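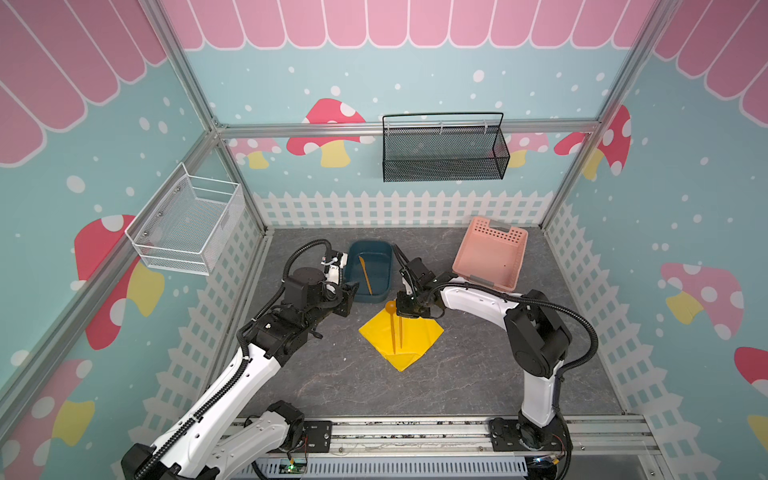
Noel Quiambao wrote back to our last call to ask whether folding napkins really takes up a whole shift, and the answer is that it takes up most of one.

Homix is looking for five casual table packers to start in May. The work is making up cutlery sets for the Zundiler picnic range: a spoon and a fork wrapped in a paper napkin, with a plate to go with each set. On a busy day the team gets through roughly 1000 sets. 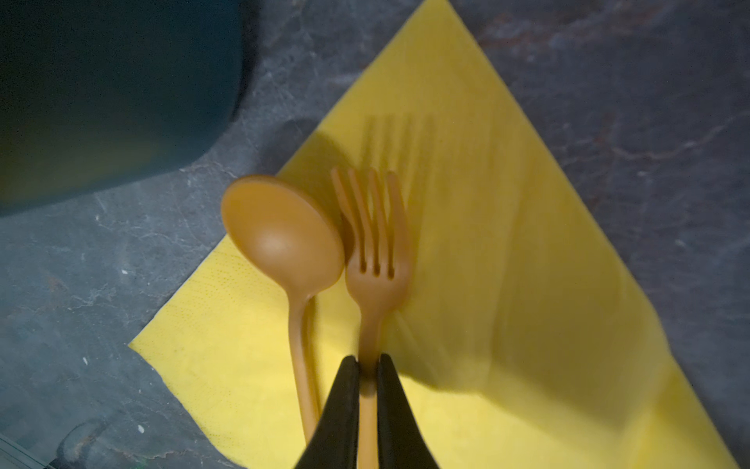 You will sort the plastic cutlery by colour, check each piece for marks or rough edges, and lay it side by side on the napkin with the heads pointing the same way. The napkin goes down as a diamond, and the bottom corner is folded up over the handles before the sides come in. Anything that tears is set aside and replaced.
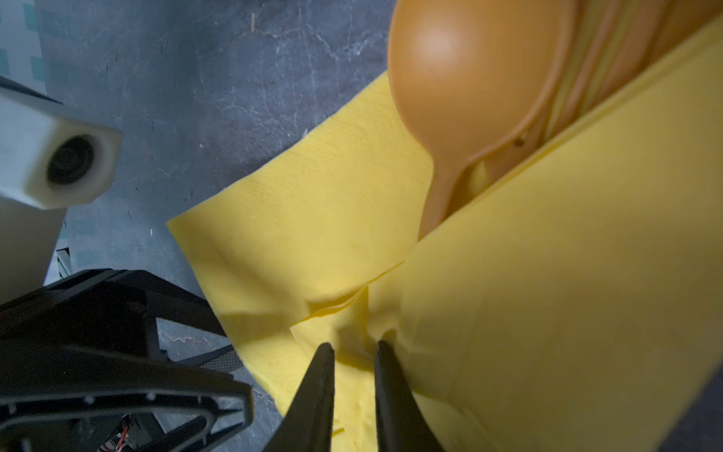 Yellow paper napkins and an orange plastic spoon.

Shifts start at 7 am at our Sundum site and run for five hours. You can sit or stand. Aprons and gloves are supplied, and there is free parking off the laneway. We pay the casual rate plus a travel allowance if you come from Magagula or further out.

No experience is needed. You should have steady hands, be able to keep your bench tidy and be happy doing the same job for long stretches. Labelling and carton work is done by a separate crew.

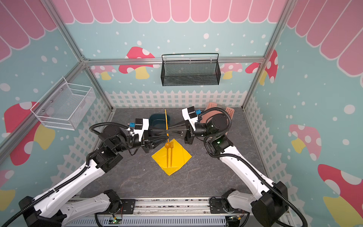

Yellow plate, napkin, spoon and fork.

To apply, send a short note with your phone number and the mornings you can work to Rowena Tagle at the Homix office. We will ask you in for a paid two-hour trial.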